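Category: Company News / Home & Laundry

Ultholm opens Saturday folding class at its Nosow store

NOSOW – Home goods retailer Ultholm will hold a free clothes folding class every Saturday in May at its Nosow store. Each class has room for 20 people and lasts 2 hours.

The class covers sweaters, fleece, bedding and small closets. Students work on a bed, as most people do at home, and start by laying a sweater out with the neckline at the top. Hems that curl back get smoothed before the first fold. 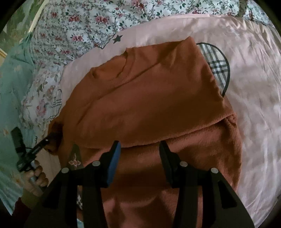 About the store

The Nosow store is in the former Rozīte dry goods building, built in 1911. It carries bedding, hangers and the Stivorum line of drawer dividers. Bring two or three items from home – thick ones are best. Sign up at the front desk.

Comments (3)

marsh_hen: Is there parking behind the building or only on the street?

Dot K.: Went to the one on fitted sheets last fall. Mine are still a ball but a smaller ball.

tallpines: Please do one on winter coats. Also that orange is a great color.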